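Plolside Building, ground floor and basement. Walk-through checklist with comments, 21 Jun 2026.

Done on foot, front door first, then the workrooms, then the basement. Marks used: **OK**, **FIX** (needs work, building can stay open), **STOP** (out of use until repaired), **N/C** (not checked). Comments go under the item. The older paper form had no space for comments and they ended up on the back, where they didn't get copied.

## 1. Exits and doors

- [x] Front door opens fully from inside without a key. **OK**
- [x] Rear door opens fully from inside without a key. **OK**
- [ ] Rear door closes and latches on its own. **FIX**
- [x] Exit signs lit, front and rear. **OK**
- [ ] Emergency light by the basement stairs comes on with the test button. **FIX**
- [x] Path to both exits clear. **OK**

Comment on the rear door: it swings to and stops short of the latch. The closer arm was adjusted in February and it held for a while. The screw on the hinge side has backed out again. Akbulut has the work order, number 472. Until the work is done, pull the door shut by hand and listen for the click. Do not prop it open with the recycling bin.

Comment on the emergency light: came on dim, went out before the button was released. Battery is the likely cause. The unit is an old one and the label inside the cover is too faded to read, so take the cover off and bring the battery along when buying the new one.

## 2. Fire extinguishers and alarms

- [x] Extinguisher at front desk: needle in green, pin and seal in place. **OK**
- [x] Extinguisher in hallway: needle in green, pin and seal in place. **OK**
- [ ] Extinguisher in basement: needle in green, pin and seal in place. **FIX**
- [x] Smoke alarms sound with test button. **OK**
- [x] Alarm panel shows normal. **OK**
- [ ] Tags initialed for the month. **FIX**

Comment on the basement unit: needle is in the green but the plastic seal is missing. The pin is in. A missing seal means it has to be treated as possibly discharged, even with a good needle. Rarkico is coming for the yearly service anyway and can weigh it. Their quote for the full round is $587, same as last year, and that covers the tags.

Comment on tags: the hallway tag has no initials for the spring months. The checks may have been done. Without initials there is no way to show it.

## 3. Workroom surfaces and floors

- [x] Tables steady, legs locked. **OK**
- [x] No sharp edges or exposed staples at hand height. **OK**
- [x] Floor dry, no loose mats. **OK**
- [ ] Tape and surface coverings lying flat. **FIX**
- [x] Chairs pushed in at end of day. **OK**

Comment on tape: minor. Some of the blue painter's tape has small lifted spots along one line, and one end curls. Press it down or pull it and lay a new piece. Tape on a work surface is a small matter. Tape on the floor is a trip hazard and gets marked separately in section 6.
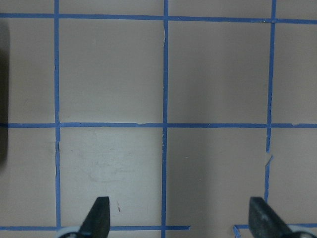 How often does an extinguisher need to be looked at between yearly services?

Once a month. Read the gauge, look at the pin and seal, check the hose for cracks, make sure nothing is stacked in front of it, and initial the tag. It takes a minute or two per unit. The yearly service is separate and has to be done by the service company.

## 4. Electrical

- [x] Panel door closes, breakers labeled. **OK**
- [x] Clear space in front of the panel. **OK**
- [ ] No extension cords used as permanent wiring. **FIX**
- [x] Outlets near sinks trip and reset with the test button. **OK**
- [x] No power strip plugged into another power strip. **OK**
- [ ] Cover plates on all outlets and switches. **FIX**
- [x] Cords not run under rugs or through doorways. **OK**

Comment on extension cords: the brown one behind the break room fridge is still there. It was on the last list and the one before. A fridge goes straight into the wall. The outlet is behind the cabinet, so the cabinet has to move to the left, and the shelf above it comes down first. Allow an hour. Keep the shelf brackets, they are an odd size.

Comment on cover plates: the switch at the top of the basement stairs has a cracked plate with a corner gone. Standard single plate, white. There is one in the supply drawer.

Comment on the panel: breaker 17 is labeled "back room," and there are now two rooms at the back. Switch it off, see which room goes dark, and write a better label. Pick a time when no one is working.

## 5. Break room and restrooms

- [x] Microwave door closes and seals. **OK**
- [x] Coffee maker switched off when room was empty. **OK**
- [ ] First aid kit stocked and in date. **FIX**
- [x] Hot water at sinks warm, not scalding. **OK**
- [x] Cleaning products in original bottles, lids on. **OK**
- [ ] Restroom fan running. **FIX**

Comment on the first aid kit: it is a Usier wall cabinet and the door sticks at the top. Lift slightly, then pull. Eyewash is past its date. Large bandages are used up and the small ones are not. Burn gel is fine. Please write down what was taken on the card inside the door, with or without a name. The refill order is made from the card.

Comment on the fan: makes noise but does not pull. A square of tissue held to the grille fell off. Clean the grille first, then try again before calling anyone.

Comment on cleaning products: fine this time. Leave the bleach on the lower shelf and the glass cleaner on the upper one. They were together in February and the glass cleaner has ammonia in it.

## 6. Hallways and stairs

- [x] Handrails tight, both sides. **OK**
- [ ] Stair treads sound, nosing in place. **FIX**
- [x] Lights on at top and bottom of stairs. **OK**
- [x] No boxes on stairs. **OK**
- [x] Floor tape intact. **OK**
- [ ] Entry mat flat. **FIX**

Comment on treads: on the basement stairs, the metal strip on the second step from the bottom has lifted at the right end. It catches a shoe going down. Two screws. If the wood is too soft to hold them, fill and redrill, and put a cone there overnight.

Comment on the mat: the corner nearest the door has curled up and no longer lies down under its own weight. Turn it end for end so that the curled corner is against the wall. If that doesn't work, replace the mat.

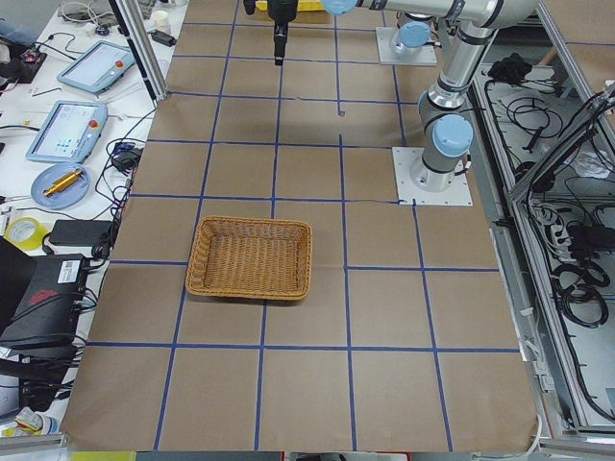
One reply to the last list objected to marking the stair strip as FIX and said it should have been STOP, on the grounds that the basement stairs are the only way down and people carry boxes on them with no view of their feet. The same reply asked for the second step to be painted yellow until the strip is repaired.

That is a reasonable point about the boxes. The mark stays at FIX as long as the strip is screwed down this week. If it isn't, change it to STOP and leave the boxes upstairs. Yellow tape on the step edge is fine in the meantime. Paint takes a day to dry and would close the stairs for longer than the repair.

## 7. Basement

- [x] Nothing stored within reach of the water heater. **OK**
- [x] Sump pump runs when float is lifted. **OK**
- [x] Shelving anchored to wall. **OK**
- [ ] Heavy items on lower shelves. **FIX**
- [ ] Dehumidifier drain hose in the floor drain. **FIX**
- [ ] Window latches. **N/C**

Comment on shelves: paint cans are on the top shelf again. Full gallons go on the bottom. Half-empty ones can go in the middle. Cans that are dried out go to the county drop-off with the lids off.

Comment on the dehumidifier: the hose had slipped out and was lying next to the drain. Put back during the walk-through and tied to the pipe with a zip tie. Marked FIX anyway so that it gets looked at next time.

Comment on window latches: could not get to them. There is a stack of folding chairs along that wall. Move the chairs before the next inspection.

## 8. Outside

- [x] Walkway level, no loose pavers. **OK**
- [x] Light over rear door working. **OK**
- [ ] Gutters clear. **FIX**
- [x] Dumpster lid closed, no cardboard beside it. **OK**
- [x] Building number readable from the street. **OK**

Comment on gutters: maple seedlings growing in the one over the rear door. When it rains the water comes over the front and lands on the step. Needs the tall ladder and a second person to hold it.

## Carried forward

| Item | Mark | With |
|---|---|---|
| Rear door closer | FIX | Akbulut, order 472 |
| Emergency light battery | FIX | in house |
| Basement extinguisher seal | FIX | Rarkico |
| Fridge on extension cord | FIX | in house |
| Switch plate, basement stairs | FIX | in house |
| Eyewash and large bandages | FIX | next supply order |
| Restroom fan | FIX | in house |
| Stair strip | FIX | in house, this week |
| Window latches | N/C | next inspection |
| Gutter over rear door | FIX | Akbulut, not yet ordered |

Smaller items (mat, tape, paint cans, breaker label) are not carried forward and should be done by whoever passes them first. Paper copy goes in the binder at the front desk, behind the February one.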